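Graltlow Ceasefire Statements Corpus: Data Card

Version released 2024-03-23
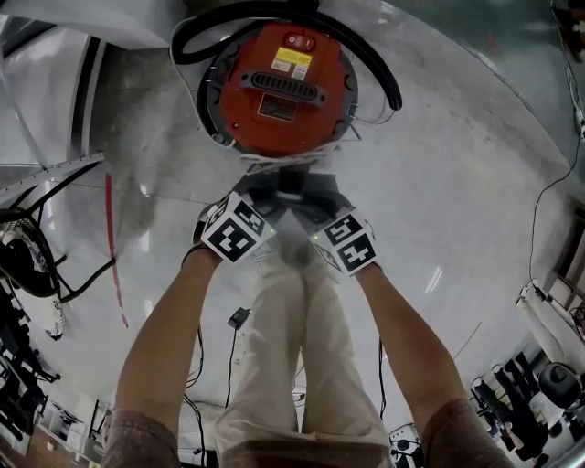

The Graltlow Ceasefire Statements Corpus is a collection of public statements issued by governments, armed groups and mediators before, during and after ceasefire talks. It contains 821 statements drawn from 49 separate negotiation processes. The corpus is maintained by the Davbridge Institute and is intended for researchers in conflict studies, political science and language technology.

Contents

Each record consists of the full text of one statement, together with the issuing party, the role of that party in the talks, the language of the original and the stage of the process at which the statement was made. Stages are coded as opening, conditions, signature, monitoring or collapse. Where a statement sets out conditions for withdrawal, disarmament or the release of detainees, each condition is marked as a separate span in the text.

Statements issued only as audio were transcribed by Davbridge staff. Statements issued in a language other than English are supplied in the original and in translation. Users who quote from a translation should say so.

Sources

Texts were taken from official gazettes, press offices, the published records of mediating bodies and the Nirent archive of regional radio bulletins. Material that circulated only on social media was admitted when a second source confirmed both the wording and the issuing party. Leaked drafts were excluded, even where they had been widely reported.

Annotation

All records were coded by two annotators working separately, using the Kratochvíl coding guide. Disagreements were passed to a third annotator, whose decision was final. The original codes are kept in the file of annotator decisions so that users may apply a different rule. In the first round of work some 40 records were returned for recoding, mostly on the question of whether a promise to "consider" a withdrawal should be treated as a commitment. The guide now treats such wording as a statement of position.

File layout

statements.csv - one row per statement
spans.csv - marked conditions, linked by statement number
annotators.csv - individual codes before adjudication
guide.txt - the coding guide in the version used for this release

All files are encoded in UTF-8. Dates of statements follow the calendar used by the source and are converted in a second column.

Known limitations

Governments are better represented than armed groups, whose statements are often brief and poorly preserved. Coverage is also uneven across regions. The corpus records what parties said they would do - it holds no information on whether they did it, and it should not be used alone to measure compliance. Statements shorter than 30 words were left out of the span annotation but remain in the main file.

Access and use

The corpus is available without charge for research and teaching. Commercial use requires written permission from the Institute. Redistribution of the full text is not permitted for records marked "restricted" in the rights column; the codes for those records may be shared freely.

Corrections

Errors in attribution or translation should be reported with the statement number and, where possible, a copy of the source. Accepted corrections will be included in the next release, planned for May. Earlier versions will remain available on request.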